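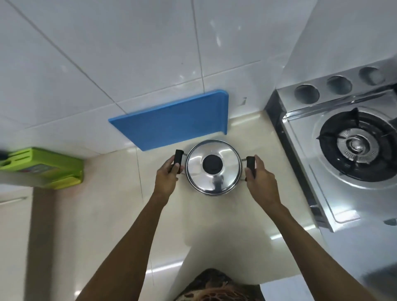
Kitchen tasks – what counts as a safe handover of a pot? (draft rules inside)

tamsin_k
Posted 7:42 am

Writing the good practice sheet for our demo collection at Stovport and I'm stuck on section 2. People do kitchen tasks at home with a head cam, we train from it, the arm then does the same tasks in the test kitchen. Fine so far.

Problem is the rules for the people and the rules for the arm got written by different teams and they don't match. Ours for the people so far:

- both hands on any pot with two handles, always
- lid on before you move it
- burner off before you lift, not after
- set down flat, let go, hands back to your sides before next step
- sleeves up or off, nothing loose over the stove
- no talking to the camera

The arm rules say nothing about lids. Nothing about burners either except "avoid". So which sheet wins? Need something by the end of May.

gantry_goose
Posted 7:58 am

The robot's sheet wins. You're collecting for the robot. If the arm has one gripper, two-hand demos are useless to you, sorry.

tamsin_k
Posted 8:03 am

Two grippers. Should have said.

gantry_goose
Posted 8:05 am

OK then ignore me on that bit. Still think robot sheet first.

pelle77
Posted 8:21 am

Disagree with goose. Human safety rules come first and the robot sheet gets rewritten to fit. You can't ask somebody at home to leave a burner on while they move a pot so the lighting matches the test kitchen or whatever. We had exactly that request at Turkholm. I said no. It went up two levels and came back as no.

Also your list is missing the walk. Where do they go with it? Counter to stove is one thing. Stove to sink with a full pot, across a floor, with a cam on your head and a cable down your back – that needs its own rule.

tamsin_k
Posted 8:30 am

No cable, battery is on the headband. But yes, walk isn't covered. Adding.

rook_and_pawl
Posted 8:47 am

Couple of things from doing this for a while:

1. "Lid on before you move it" – good for people, bad as a blanket rule. You end up with a model that has never seen an open pot move. Then a customer leaves the lid off and the arm goes hunting for one. Allow lid off for cold and empty, and log it.

2. Say where the handles should point. Not out over the edge of the counter. Every kitchen safety leaflet ever printed says this and none of the robot sheets I've been sent do.

3. Fill level. Write a number down. We use 500 ml of cold water max for anything carried. Nobody needs more than that to get realistic weight on a small pot.

4. Shiny stuff. Steel lids and glossy tile are hell for depth. Don't ban them, people own them. Just tag the kitchen so whoever trains on it knows.

gantry_goose
Posted 8:55 am

#4 I'd ban them. Or matte spray the lid. We lost a chunk of one batch to glare off a lid, pose estimate jumping all over.

rook_and_pawl
Posted 9:02 am

Spray on a cooking pot in someones home?? No.

gantry_goose
Posted 9:04 am

It washes off

rook_and_pawl
Posted 9:06 am

Still no. It's a thing they eat out of. And then you've trained on pots that don't exist in any kitchen.

Ciarán Ó Briain
Posted 9:33 am

Mod hat off for this one. I reviewed the Mulligan task sheets last year, 801 clips, and the biggest rule problem wasn't heat or glare. It was release. People let go of one handle early, drag the pot the last inch with the other hand, and it's so quick they'd swear they never did it. The arm copies that and the pot tips.

So I'd make the rule about the set down much stricter than what you've got. Pot touches down, full stop, both hands open together, hands go up and away. Say it in that order and make people practice it before any recording that counts. Five goes is plenty.

And I'm with pelle. One sheet. Human rules at the top, robot rules under them, and where they clash the top one stands. Two sheets drift. They always do.

pelle77
Posted 9:41 am

"both hands open together" – stealing this

mirelle
Posted 9:50 am

Not convinced by one sheet tbh. The people recording at home are not robotics people. Give them one page with pictures. If I hand my recorders a document with force limits in it they stop reading at line three. We tried it on Zindatia, got a pile of questions about newtons and a lot of clips with the burner still lit.

One source doc, sure. But two printouts from it.

Ciarán Ó Briain
Posted 9:58 am

That's fair. One source, two printouts, same rule numbers on both so you can point at them. I can live with that.

tamsin_k
Posted 10:12 am

Ok this is all really useful. Revised section 2, shout if wrong:

2.1 Burner off and checked by hand on the knob before the pot is touched.
2.2 Two handles = two hands. Whole hand around the handle, no fingertips.
2.3 Lid on for anything with liquid in it. Lid off allowed for cold and empty, log it.
2.4 Max 500 ml, cold water only, for any carry.
2.5 Clear landing spot first. Nothing else gets moved once the pot is up.
2.6 Handles never stick out past the counter edge.
2.7 Touch down, stop, both hands open together, up and away.
2.8 Carries over a floor: dry floor, shoes on, no kids or pets in the room.
2.9 Reflective pot, lid or wall tile: allowed, tag the kitchen.

Where the robot sheet says something else, this wins.

gantry_goose
Posted 10:15 am

2.9 noted under protest

rook_and_pawl
Posted 10:19 am

2.5 needs a distance. "Clear" means nothing. One persons clear is a pot sized gap between the knife block and the toaster. I'd say a hand's width on all sides.

pelle77
Posted 10:24 am

And what about stuff leaning on the wall behind? Boards, trays. Technically not in the landing spot but if the arm nudges one it comes down on the pot. We make people lay them flat or put them away.

mirelle
Posted 10:31 am

Hmm, I wouldn't. Real kitchens have boards leaning on walls. If you tidy every one away the arm meets its first leaning board in a customer's house. Leave it for the human clips, put the no-go margin in the robot sheet.

pelle77
Posted 10:36 am

And if the human knocks it?

mirelle
Posted 10:38 am

Cold water, 500 ml. They get a wet counter. And you get a clip of a board falling over, which I'd pay for

Ciarán Ó Briain
Posted 10:44 am

Mirelle's right on data, pelle's right on arms. Split it: boards stay for people, margin for the arm during test runs, and anything sharp goes back in the block for both. Don't leave a knife out loose on a counter you're about to put a pot on. Weirdly that isn't on anyone's list.

tamsin_k
Posted 10:52 am

Adding as 2.10, and a hand's width into 2.5.

Next question while I have you all. Who checks 2.1? The recorder says burner was off, the cam is pointed at the pot, knobs are out of view half the time. Do you make them look at the knobs on purpose?

rook_and_pawl
Posted 10:57 am

Yes. Look at the knobs, count of 2, then start. Gets trimmed later for training but keep it in the raw file. Only proof you'll have.

gantry_goose
Posted 11:03 am

Agree with rook for once. Also flat electric tops stay hot long after the knob says off, so your 2.1 only really works for gas. And even on gas the pan support holds heat. I'd add a wait.

tamsin_k
Posted 11:09 am

How long?

gantry_goose
Posted 11:10 am

Depends on the stove. Easier rule – no cooking in that kitchen before the session, that morning at least. Then you don't have to time anything.

mirelle
Posted 11:16 am

Good luck getting people to skip breakfast. Have them use the other burner side or the microwave, and write down which burner was on. Works ok for us.

tamsin_k
Posted 11:21 am

Going with mirelle's version plus the knob look. Will post section 3 (knives, boards, anything that pours) when it's less of a mess. If anyone has wording for pouring that a normal person can read, dm me pls.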